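Search products, part numbers...

Wenness W40 Suspended Banner and Drape Release System

Remote release hardware for public art unveilings, terminal exhibits and lobby installations.

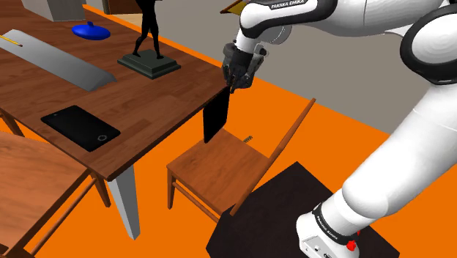 Overview

The W40 holds a fabric cover in front of a wall piece, mural or display case and drops it on command. It consists of an aluminum header rail, a set of electromagnetic release pins and a wired control box. The rail mounts to a ceiling grid, a truss or a freestanding pipe frame. Fabric is sold separately.

Specifications

Rail length: 40 ft, in sections
Release pins: one every 2 ft
Load limit: 347 lb, evenly distributed
Rated service life: 1,000 release cycles per pin
Trigger: keyed switch or dry contact input
Release modes: full drop, left to right, right to left
Finish: matte black or mill aluminum

Installation

Hang and level the rail before loading any fabric. Grommets must line up with the pins – fabric hung on alternate pins will sag and may bind during a sequential drop. Run the control cable along the back channel and secure it at each joint. Test the release once with the actual cover in place.

On power loss the pins stay locked. A manual pull cord at the control end opens all pins together.

Fabric selection

Teker knit banner cloth falls cleanly and is suitable for most indoor sites. Hijazi satin is heavier and shows fewer creases under spotlights. Where flame certification is required, request the certificate with the order; it cannot be issued afterward.

Ordering

The W40 ships from the Wamwood warehouse in two crates. Rental units are available by the week, except in October, when they are withdrawn for inspection. Replacement pins are stocked individually.

Comments

gallerytech_s: Does the control box take a signal from a lighting desk? We want the drop on the same cue as the spots.

railhand: Yes, through the dry contact input. You need a relay on the desk side.

mezzanine4: Used the left to right mode on a concourse mural. The last pin was slow until we re-leveled the rail. Fine after that.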